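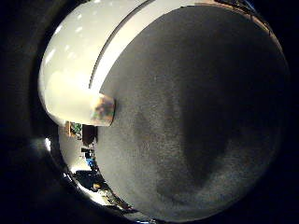
Wrist camera demos, how many before you train?

Topic started by benedita_m
Posted in: Collecting and Curating Data

benedita_m
Hi all! I've been lurking since August and finally have something to report. We are gathering demos for a small policy that picks up soft goods, and I'm having more fun than I expected. The fisheye sits right at the hand, so when the fingers close on something big the view is pretty much finger, object and a sliver of room. I love it. You can tell contact so clearly!

We have 86 episodes so far and I'm aiming for 600 before the first training run. My labmate Bernardo thinks I should stop at 80 good ones, train, and see where it fails. What do people here do?

prastden_fan
Team Bernardo. Train early, train ugly. My first set was 900 episodes and I found out after all that work that my gripper width signal was logged two steps behind the video. Every single one had to be shifted. If I'd trained on the first 80 I would have caught it the same evening.

benedita_m
Ouch. OK, that is a very good argument and I don't like it.

fserrano
I'll argue the other side a little. It depends what the 80 are. If one person did all of them in one afternoon, same object, same start pose, the policy will learn that afternoon. It may look great on the bench and then fall apart when you move the bin a foot to the left. You can fool yourself both ways.

What I do now:

1. Change the start pose every episode, even when it's annoying.

2. Swap operators. Belmiro and I close the gripper so differently that you can pick out whose demo it is from the width curve alone, and the mix helps a lot.

3. Keep the approach and the retreat. People trim episodes down to the grasp and then wonder why the arm hovers.

4. Watch a random handful from each session at full speed before you record another session.

ozkan77
Agree with most of that, but 2 is not free. Mixing operators on our setup (Pedik arm, homemade hand) made the early policy dither. It would start one person's approach and drift into the other's. We went back to a single operator for the first few hundred and only then mixed people in.

fserrano
How much history were you giving it? With one frame of input I'd expect dithering no matter what.

ozkan77
One frame. Fair point, haha. I still think clean first and messy later is easier to debug.

benedita_m
This is great, thank you both. Next question, and it's the one I keep going back and forth on. What do you do with the frames where the hand's own dark gray surface fills the middle of the view and all the useful stuff is squeezed out to the rim? In one of mine you get the desk and monitor at the upper right, a chair base lower down, teal things along the bottom, and in the center just blurry gray. Tainá wants to mask the hand out. I'd like to leave it alone.
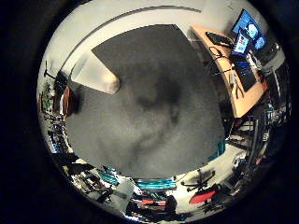

5 more replies

belmiro_az
Leave it alone! The hand is the one thing that looks much the same in every room you'll ever record in, and its pose tells the network something. I masked it once on a whole set and grasp timing got worse. Small set, so take it with some salt, but I put the pixels back and haven't touched them again.

taina.x
I'm the Tainá in question :) My worry is the rim more than the hand. If the center is all gray, the room is what's left to look at, and I can easily picture the policy deciding "blue screen upper right, so close now." I've seen that sort of thing on the old Fasano dataset we started from. It fell apart when we turned the table around.

belmiro_az
Then mask the rim, or crop harder, or record in a second room. I'd pick the second room. Masking fixes one shortcut and it finds another.

taina.x
Second room is a fair compromise. We do have the space down the hall. Benedita, are you up for hauling it all over there?

benedita_m
Yes!! So the plan: train tonight on what we have, no masks, one run with the full circle and one with a tighter crop. Then we move the table, shuffle the background, and record the next batch with both of us driving. I'll post both curves even if they're embarrassing. fserrano, would you be willing to share how you randomize the start pose? Ours is me nudging the arm with my eyes closed.

fserrano
Sure, it's a short script. I'll clean it up and put it in the tools section after dinner. Check your gripper timing before you hit train!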